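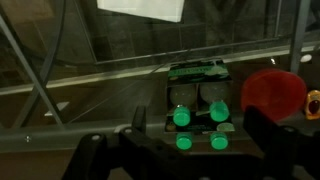
**Evening tidy-up check, robot on the floor, lights low**
Platmont unit, May, third visit. My comments are in with the ticks, as usual, so skip them if you only want the results.

- [x] **Stop button reachable from the door.** Yes, and I pressed it mid-move to be sure. It stopped dead and kept hold of what it was carrying, as it should.
- [x] **Gripper bolts tight.** All fine. I did them by hand and then again with the driver, because last month's loose one still bothers me.
- [x] **Cables clear of the arm's reach.** Passed, but only after I'd moved one. Can whoever sets up please do this first?
- [ ] **Enough light to work by.** Not passed. I like the idea of a machine that clears up after we've all gone home (who wouldn't!), but if I need a torch to read my own clipboard it's too dim for me to sign off. Glow-in-the-dark bits are easy to spot and plain dark ones really aren't.
- [x] **Speed limit on near people.** Set to the slow setting. Painfully slow, if you ask me, but I'd sooner be bored than bruised.
- [ ] **Handles blister packs without crushing them.** Half a pass. Out of 3 tries it got two into the crate in good shape and squashed the corner of the last. Clear plastic still seems to give it trouble, and it went in too low.
- [x] **Handles bowls.** Better than I expected! It took the rim gently and put the bowl down the right way up. My own kids can't manage that.
- [ ] **Keeps its distance from glass.** Needs a proper limit putting in the Silska software. I've asked for a bigger gap and I'd like to see it before the next run.
- [x] **Log saved.** The counter read 2,004 moves when I shut it down. The service is due at 2,000, so it's just over. Please book it.

**So can it do the chores yet?** Some of them, with me standing there. I'd let it pick up toys and bowls in a well-lit room tomorrow. Packaging, no, and nothing on its own after dark until the three open boxes are ticked. It took most of an evening to do what I'd do in the time it takes the kettle to boil, though I will say it never once moaned about its knees.

Next check once the lamps are up.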